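Evov Folding Drying Rack, reviewed after a damp August

I live in an apartment with one radiator, a bathroom fan that hums and moves no air, and a landlord who considers tumble dryers a moral failing. So I have opinions about drying racks. The Evov costs $199. My last one cost 17 and lasted four years, most of them at an angle.

For that money you get a tall steel tower with three shelves that fold up on either side, two wings at the top for shirts on hangers, and four casters. It came flat in a box the size of a door. The instructions say assembly takes 23 minutes. It took me most of an evening, partly because step six shows a bracket facing left and step seven shows it facing right, and neither drawing seems bothered by this.

Once it's up, I have to admit it's good. A full load goes on it with gaps between things. Sheets can hang over the top rail without touching the floor, a pleasure I had last known in my mother's backyard. The rods are thick enough that they don't leave a crease across the chest of every T-shirt, so I no longer look like I've been gently folded for mailing.

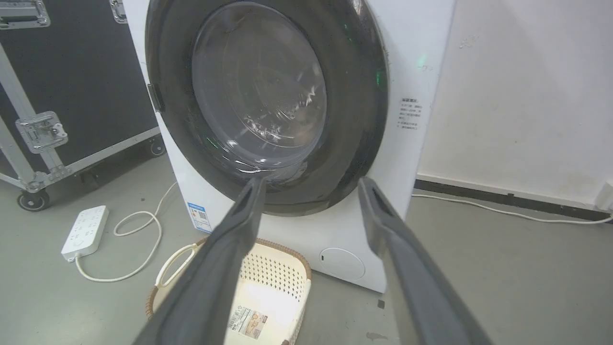
Front-loader, door closed.

One thing that matters more than the rack is spin speed. I ran towels at the lowest setting and they were still clammy the next night. At the highest they were dry by breakfast. If your machine can't spin hard, save your money and fix that first.

Now the complaints. Two of the casters lock and two don't, so the rack can be parked but will still turn slowly on the spot if you brush past it with a laundry bag. The sock clips are a joke – little plastic jaws that let go of anything thicker than a dress sock. And the wings, when folded down, hit the middle shelf unless you fold that first. I've forgotten this every single time.

My neighbor Sólveig Skov has the Akero, a plain wooden thing that folds like an ironing board. She's had it for years and thinks mine looks like hospital equipment. She's right. Hers also holds half as much and pinches fingers, so we've agreed to stop discussing it.

Evov claims the hinges are good for 4,000 folds. Mine has been folded twice. It lives in the hallway now, fully open, and guests walk around it.

Buy it if you have the floor space and no dryer. Skip the matching cover, sold separately. I've no idea what it's for.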